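Serienforum Hukon > Horror & Mystery > Kaufberatung und Heimkino

Mohmand Staffel 1: Lohnt sich die Scheibe, wenn ich schon alles gestreamt habe?

Elspeth Crichton
1. Juli 2025

Hallo zusammen,

ich habe am Wochenende endlich Mohmand durchgeschaut und bin immer noch völlig hin und weg! Für alle, die es nicht kennen: acht Folgen, ein abgelegenes Sanatorium in den Bergen, eine Familie, die dort den Nachlass der Großmutter ordnen will, und ein Flur, der jede Nacht ein bisschen länger wird. Ich gucke seit Jahren Gruselserien und habe bei Folge 5 trotzdem das Licht im Flur angemacht (und angelassen).

Jetzt habe ich gesehen, dass im August eine Blu-ray-Box erscheint, mit zwei Discs und einem Heft. Meine Fragen dazu:

Gibt es auf der Box wirklich längere Fassungen von einzelnen Folgen oder sind das nur die üblichen geschnittenen Szenen im Menü?

Ist der deutsche Ton der gleiche wie im Stream? Bei mir war die Synchro in den leisen Szenen so weit hinten, dass ich ständig lauter und dann beim nächsten Türknallen ganz schnell wieder leiser gestellt habe.

Und sollte man mit Audiokommentar schauen, wenn man die Serie erst einmal gesehen hat, oder lieber vorher noch ein zweites Mal ohne?

Ich kaufe sonst kaum noch Scheiben, mein Regal ist voll. Aber bei dieser Serie juckt es mich sehr. Einen Player habe ich noch, ein älteres Modell, 4K kann der nicht.

Danke schon mal und liebe Grüße
Elspeth

Gillespie Swanson

Hallo Elspeth, willkommen im Club der Flurlichtanlasser!

Ich habe die britische Ausgabe, die schon im Frühjahr herauskam, und kann dir deshalb zu fast allem etwas sagen. Ob die deutsche Box bis ins Letzte gleich ist, weiß ich nicht, die angekündigte Ausstattung liest sich aber genauso.

Zu den Fassungen: Ja, es gibt echte Langfassungen, und zwar von zwei Folgen, der ersten und der sechsten. Die erste ist nur ein paar Minuten länger, da bekommt man vor allem mehr von der Anreise und ein Gespräch zwischen den Schwestern im Auto, das im Stream komplett fehlt. Ich fand es großartig, denn damit versteht man viel besser, warum Ines später nicht mit in den Keller geht. Die sechste ist dann der eigentliche Kaufgrund. Die lange Plansequenz im Speisesaal läuft dort ohne den Zwischenschnitt auf die Uhr, also wirklich in einem Stück durch, und am Ende hängt noch eine ganze Szene mit dem Arzt dran. 22 Minuten mehr insgesamt! Ich saß da mit offenem Mund.

Beim Start der Disc musst du aufpassen: Wenn du einfach auf "Alle abspielen" gehst, laufen die normalen Fassungen. Die langen wählt man im Folgenmenü mit der Pfeiltaste nach rechts aus, das ist ziemlich versteckt. Ich habe das erst beim zweiten Durchgang entdeckt.

Zum Ton: Die deutsche Spur ist auf meiner Ausgabe nicht drauf, da muss jemand anders ran. Der Originalton ist auf der Scheibe jedenfalls viel kräftiger als im Stream. Dieses tiefe Brummen, das immer kommt, bevor der Flur sich verändert, habe ich im Stream überhaupt nicht wahrgenommen - auf Disc vibriert bei mir das Sofa. Falls dein Player oder Verstärker einen Nachtmodus hat, probier den für die Dialoge aus. Bei meinem heißt er "Dynamik" und sitzt drei Ebenen tief im Audiomenü.

Zum Kommentar: Unbedingt erst noch einmal ohne! Die beiden Autorinnen verraten schon in der ersten Viertelstunde, worauf man in den Spiegeln achten soll, und dieses Selberfinden ist doch das Schönste am zweiten Schauen. Ich habe mir beim zweiten Mal Notizen gemacht und bin auf 34 Stellen gekommen, an denen die Großmutter irgendwo im Hintergrund steht. Im Kommentar erwähnen sie auch ein paar, die ich übersehen hatte, unter anderem eine direkt im Vorspann von Folge 3. Verrückt.

Das Heft ist nett, viele Skizzen vom Bau des Sanatoriums und ein kurzer Text über die Musik. Dafür allein würde ich die Box nicht kaufen, aber ich blättere immer wieder gern drin.

Ach ja, dein Player ohne 4K reicht völlig. Die normale Blu-ray sieht hervorragend aus, gerade in den dunklen Szenen, wo der Stream bei mir nur graue Klötzchen gezeigt hat.

Kultari

kaufen!! bei serien weiß man nie wie lange die im stream bleiben, kivden ist bei mir auch von einem tag auf den anderen verschwunden und die gibts bis heute nicht auf disc. ton weiß ich nicht, hab nur mit untertiteln geguckt

Elspeth Crichton

Gillespie, tausend Dank, das ist ja viel mehr, als ich gehofft hatte! Die Plansequenz ohne Uhr, da bin ich schon überredet. Ich bestelle vor und schaue dann tapfer erst ohne Kommentar. Im Vorspann von Folge 3 habe ich gerade gesucht und glaube, ich habe sie: links neben der Treppe, oder?

@Kultari: Kivden fehlt mir auch so! Das Ende mit dem Leuchtturm geht mir bis heute nach.

Wenn die Box da ist, schreibe ich hier etwas zum deutschen Ton, dann haben die Nächsten auch etwas davon. Und für den Abend mit der langen sechsten Folge lade ich meine Schwester ein, die hat die Serie noch gar nicht angefangen und muss bis dahin fünf Folgen nachholen. Popcorn geht auf mich.

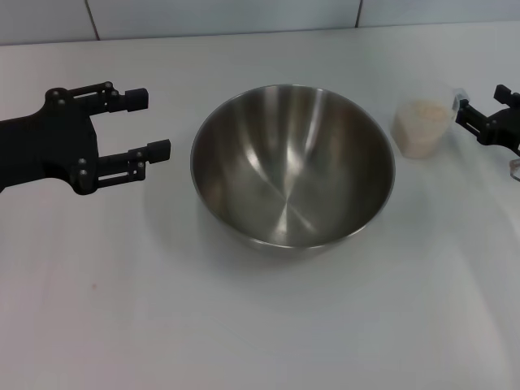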